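The Round Table

My mother's apartment on Mathur Street had to be cleared by the end of January, and my brother and I had 2 weekends to do it. He took the bedroom and the hall closet. I took the kitchen.

She had moved there from Nernotcombe after our father died, and she had brought too much with her. The movers left the boxes stacked in the kitchen and she opened them as she needed things. When she needed a colander she opened boxes until she found a colander. The rest stayed taped. She had lived that way for eleven years and it never seemed to bother her.

I started at the window and worked toward the stove. Plates went in one pile and glasses in another. I found the gravy boat and the lid to a pot I remembered, but I didn't find the pot. I found 4 rolls of shelf paper, all the same pattern. By noon my hands were gray from newspaper and my brother came in and asked if there was coffee. There was, but I had packed the cups.

"Unpack two," he said.

We drank it standing up. He had been to the bank and the phone company that week and he was tired. He said the man from Hivell would take the couch and the dresser but he didn't want anything with a scratch on it, so that was the end of that for most of it.

"What about the table?" I said.

"He didn't ask about the table."

The bottom box was marked in my mother's printing. It said GOOD and nothing else. It was packed with towels, and in the middle of the towels was something wrapped in white. The wrapping had been folded over and twisted at the top. It weighed very little. I held it for a while and then I called my brother.

"What is it?" he said.

"I don't know."

"Is it the bird?"

The bird was glass. It had sat on the windowsill in Nernotcombe, and one of us had broken it. I had always thought it was him and he had always thought it was me. Our mother swept up the pieces and never said a word about it to either one of us.

"It's not the bird," I said. "The bird got broken."

"Maybe she glued it."

"She never glued anything in her life."

He put out his hand for it and I didn't give it to him. I said I wanted to do it at the table, with a good light. He said that was fine but he had to be back in Fuscombe by six. I said it could wait, then. He looked at his watch and said no, let's get it over with, and then he went to carry the lamps down to the car anyway.

So it waited until the table was moved. We took it to my place, because it was too wide for his door and I couldn't stand to leave it on the curb. It went against the pale wall, where the light comes in. It had been in every kitchen she ever had. I did my homework on it. He learned to play cards on it and lost 331 pennies to our grandfather, who wrote down the number and made him pay.
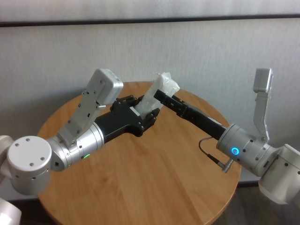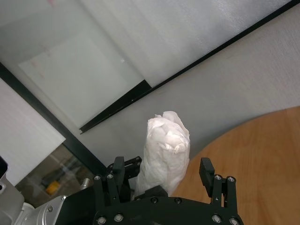
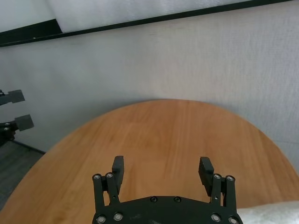 My brother drove over at seven and brought rolls and a jar of the mustard she liked. He asked if I had looked yet and I told him I had said I'd wait.

"I would have looked," he said.

I got a knife for the rolls and he washed his hands. We sat across from each other in the places we used to sit, with the wrapped thing between us. He undid the twist at the top. He went slowly, for him.

It was a salt shaker. It was white china with a chip in the rim, and it still had salt in it. I had never seen it before and neither had he.

"Well," he said.

He turned it over to see if there was anything written on the bottom, and there wasn't. Then he salted his roll with it and passed it to me, and I asked him if he'd called the man about the dresser.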